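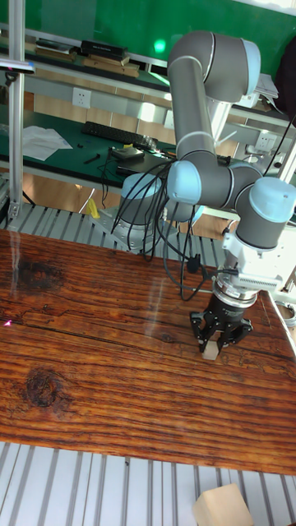
Nadside Press opens short story prize for unpublished writers

Nadside Press is pleased to announce the Brondida Prize, a new competition for short fiction by writers who have not yet published a book. Entries open in March and close at noon on the last day of May. Stories may be up to 2525 words long and on any subject.

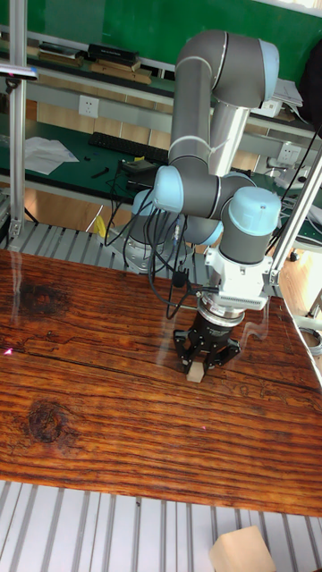

The winning story will lead the autumn anthology, Wibisono, alongside 30 others chosen by the editors. Entrants are free to write in any style, and stories about working life are as welcome as ghost stories or romance. A small wooden block held between two black fingers above a table would serve as well for an opening line as a storm at sea. The press asks only that the work be original — previously published stories, including those posted online, cannot be considered.

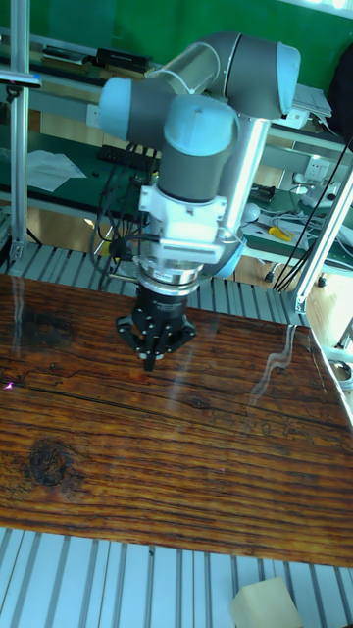
Can a writer enter more than one story?
Each writer may send up to 3 stories, provided that every story is sent separately with its own entry form.

Entry is free. Forms and full rules are available from the Nadside Press office and from the Brukia bookshop, where the winner will be announced in September.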